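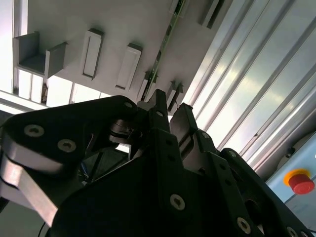

Part 2: Getting Ready to Work on an Overhead Panel

Okay, so you've got a panel over your head and you need to do something with it. I've put up and taken down a lot of these (my garage, my sister's laundry room, most of the back hall at Brorkstead), and my arms have ached after every single one. This part of the guide is the prep. The lifting comes in Part 3, and I really do want you to read this first!

What you'll need

A stepladder tall enough that your eyes get close to the panel without you standing on the top step
A flashlight or a headlamp (I like the headlamp)
A hand screwdriver and a set of hex keys
Painter's tape and a pencil
A small dish for screws
Safety glasses
A second person

Setting up

1. Clear the floor underneath. Move the chairs, roll up the rug, send the dog outside. You want space for the ladder and for your helper's feet.

2. If there's a light or a fan anywhere near the panel, shut off the power at the breaker and check that it's really off. I leave a strip of tape over the switch so it stays that way.

3. Open the ladder all the way and lock it. Give it a good shake before you climb. On a wood floor I also check that all the rubber feet are still on, after Slavica Babić found one of mine in the bottom of my tool bag.

4. Put your glasses on now, while you're still on the ground. Dust comes straight down into your face when you look up, and you'll be looking up a lot.

Looking over the hardware

5. Climb up and shine your light across the panel from the side. Light coming in low shows you raised screw heads and little gaps that you'd miss with the beam pointed straight up.

6. Work out which pieces of hardware hold the panel and which ones are there for something else, like a hook or a cable clip. Mark the holding ones with a bit of tape and a number.

7. Sketch it. Mine look terrible, but I can read them. Draw an arrow for the side that faces the door and write your tape numbers in.

8. Try each numbered screw by hand, a tiny nudge tighter, and stop as soon as you feel it resist. If one just spins, circle it on your sketch and leave it alone for now. Part 4 covers stripped holes.

Caution: Don't loosen anything yet. Even a light panel can swing down fast on one side, and you're standing right under it.

Note: If your panel sits at a slant, measure both ends down to the floor and write both numbers on the sketch. You'll need them when it goes back up, and I've guessed wrong from memory more than once.

9. Come down, drink some water, and rest your neck for a few minutes.

10. Go over the sketch with your helper and agree on who holds which end. Archie Drummond and I say "got it" out loud before either of us lets go of anything, and we still do it on small jobs.

Keep the sketch, the tape and the screw dish where you can reach them from the ladder. Part 3 starts with the number 1 screw.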